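検索 キーワードを入力 検索する
カテゴリー:くらしと終活／お別れの言葉

追悼文の字数について

会報「クットデール通信」の訃報欄に載せる追悼文は、前号から一人254字までとなりました。8ページの紙面に収めるためで、故人の徳の高さとは関係ありません。それでも先月は、1,314字の原稿が届きました。ご長男の力作で、うち半分は昭和の社員旅行の話でした。削るのに二晩かかり、熱海だけは残しました。

編集を受け持って9年になりますが、追悼文には不思議な癖があります。亡くなると誰もが温厚になり、誰もが家族思いになり、趣味は決まって「多彩」です。生前、町内の将棋会で二度も盤をひっくり返した方まで温厚と書かれていて、こちらも赤を入れる勇気がありません。
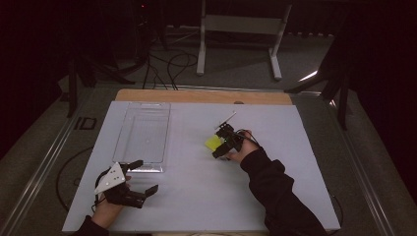 手もとに黄色いものをひとつ。

お願いしたいのは、形容詞をひとつ減らして、動詞をひとつ増やすことです。「料理上手な母でした」より「味噌汁に必ず七味を入れた」のほうが、読んだ人の鼻に届きます。「几帳面な父」なら、何をどう揃えていたのかを書いてください。新聞の角か、靴か、それとも家族の予定か。最後のものだったご家庭には、心よりお見舞い申し上げます。

肩書きは二つまで。歴任された役職をすべて並べると、それだけで106字になった例があります。残りで人柄を語れと言われても、俳句の先生でもなければ無理でしょう。

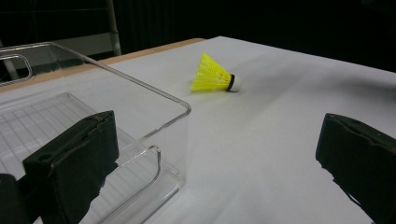
黄色いシャトルと透明なケース。

先日、読者のザイド・ファラーさんから、自分の追悼文をあらかじめ書いておいてもよいかとのお問い合わせがありました。もちろん結構です。ただ、ご本人の原稿はどうしても点が甘くなります。ファラーさんの下書きにも「歌声は近所に愛された」とあり、奥さまの字で「要確認」と添えてありました。確認は今も続いているようです。
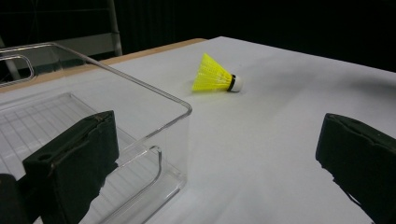

この記事は約2分で読めます

お写真は一枚、なるべく十年以内のものをお願いします。成人式の写真を出された八十代の方のときは、問い合わせの電話が編集部に三本入りました。うち二本は「この二枚目は誰か」というものです。

敬称は「さん」に統一しています。「先生」も「会長」も紙面では「さん」です。生前に異を唱えておられた方も何人かいらっしゃいましたが、掲載後の苦情は今のところ一件も届いておりません。

次号の原稿は編集部の上田まで、封書かファクスでお送りください。字数を超えたものはこちらで短くします。どうしても削れない一文には、鉛筆で線を引いておいてください。全文に線を引いてこられた場合は、お電話を差し上げます。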